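# Measuring Blood Pressure at Home: How Adults in Geltby Use Their Monitors

Project report, second year, Public Health module
February 2020

## 1. Background

High blood pressure usually gives no symptoms, and many persons learn that they have it only when they visit a doctor for another matter. For this reason doctors often ask patients to measure at home for some days, morning and evening, and to bring the values to the next appointment. The home values can also show when the pressure is high only in the doctor's room.

During our placement at the Sqalli health centre in Geltby we saw that patients bring their values in very different forms. Some had a clean table, some had numbers on the back of an envelope, and a few had only remembered "the highest one". The nurses told us that they are often not sure how much they can trust these numbers. From this came the question of our project: how do adults in Geltby measure their blood pressure at home, and which steps of the correct method are most often left out?

## 2. Method

We prepared a questionnaire of two pages. It was tested first in our own class, and after this test we changed the wording of three questions, because the word "cuff" was not understood by everybody. The questionnaire was then given out in November at the Sqalli centre and at the library in Dosotley, which is the district on the other side of the river. Every person over 18 who had a monitor at home could take part. We did not ask for name or address.
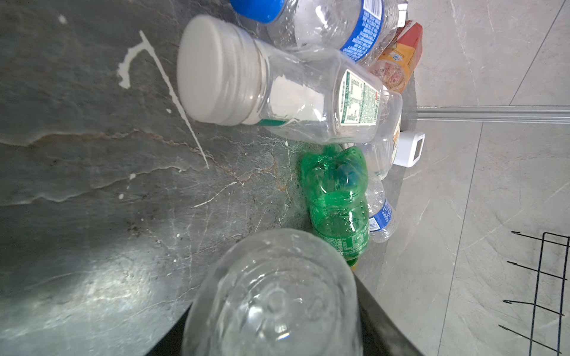

We received 391 completed questionnaires. In addition, 20 participants agreed to be visited at home, where they measured in their usual way while one of us watched and filled in a checklist. We did not correct them before the measurement was finished. Afterwards we explained the recommended method and left a printed sheet.

The checklist had these points:

- sitting quietly for five minutes before the first reading
- no coffee and no smoking in the half hour before
- back supported, feet flat on the floor, legs not crossed
- cuff on the bare arm, at the height of the heart
- no talking during the reading
- two readings, with a minute between them
- both readings written down

The persons who were visited also let us copy the memory of their device, if the device had one. In this way we collected 1,828 stored readings. Values of the visits themselves are not included.

## 3. Results

### 3.1 Questionnaire

Most of the participants had bought their monitor themselves, in a pharmacy or a supermarket. A smaller group had received it from a son or daughter. The upper arm type was more common than the wrist type in both places, but in Dosotley the wrist type was more frequent than we had expected.

More than half answered that they measure "when I feel something", for example a headache or dizziness. This was the most common answer also among persons who take tablets against high blood pressure every day. Measuring at fixed hours was the second answer. A few wrote in the free space that they stopped measuring completely, as the numbers made them nervous.

On the question about the cuff size, the largest group ticked "I do not know". We think this is important. A cuff that is too small for the arm gives a reading which is too high, and most monitors are sold with one size only.

### 3.2 Home visits

The step most often missing was the rest before the first reading. Many participants stood up to fetch the monitor, sat down and pressed the button at once. The second most frequent mistake was talking, and here we must be critical with ourselves: our presence in the kitchen or living room surely invited people to talk.

The position of the arm was good in most visits when a table was available. On a sofa it was usually too low. Nearly all participants took off a thick pullover, but several left a shirt sleeve under the cuff.

### 3.3 Stored readings

We looked at the times of the readings more than at the values, because we are not qualified to judge the treatment of a person. The readings come in groups. Typically there are many in one week, often several within ten minutes, and then a long pause. One device contained 100 readings from a single month and none from the two months after it. On two devices the clock was not set, so the times could not be used.

One of the devices was from Prollumano and marks a reading when the arm has moved. The owner had not noticed this mark and asked us what it means. The explanation was in the leaflet, in very small letters.

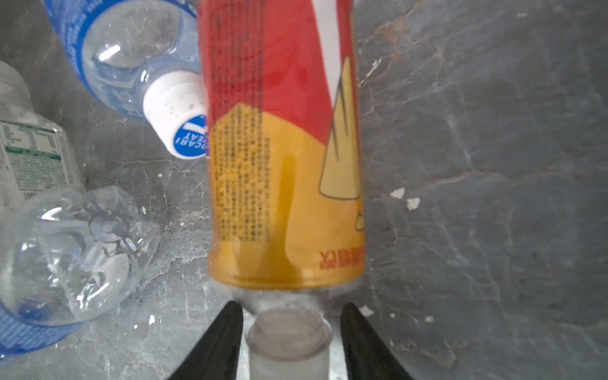

## 4. Discussion

Our results suggest that people in Geltby own good equipment but have received little instruction. The instruction on paper exists, and still it is not read, or it is read once and forgotten. Several participants said that the visit was the first time that another person had watched them measure.

Repeating the measurement until the number is "nice" is a habit we had not thought of when we wrote the questionnaire. It came up in the home visits only. If a patient then writes down just the last value, the doctor sees a lower pressure than the real average. In a next survey there should be a question about it.

### Limits of the project

The participants were found at a health centre and a library, so we probably reached persons who are already interested in their health. The checklist was filled in by three different students, and we did not compare our judgement in a systematic way. The group of the home visits is small and cannot be divided further by age.

## 5. Suggestions for the centre

1. Ask patients to bring their own monitor once a year and to measure in front of the nurse.
2. Measure the arm and write the correct cuff size on the patient's card.
3. Give out one table for seven days, with two lines for each morning and each evening.
4. Check the clock of the device at the same visit.

The table in point 3 is attached as Annex B, in a large print version also. The questionnaire is Annex A.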